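4. First Coat of Oil

Now for the fun part - watching the grain come up!

1. Sand the board with 150 grit, always along the grain, then wipe off the dust.
2. Pour a little Skulico oil in the middle and spread it with a soft cloth.
3. Let it soak in, wipe off the extra, and flip the board.

Note: Knots drink more oil, so go over them twice.

Caution: Oily rags can catch fire on their own. Lay them flat outdoors to dry.

Leave the board overnight before you start section 5.
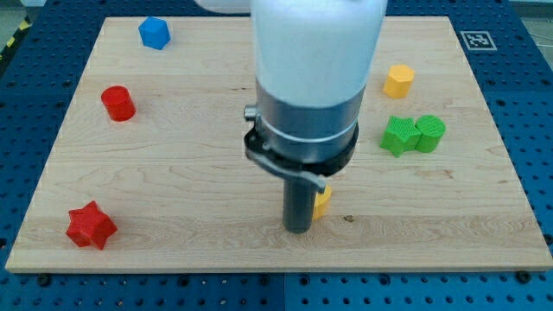
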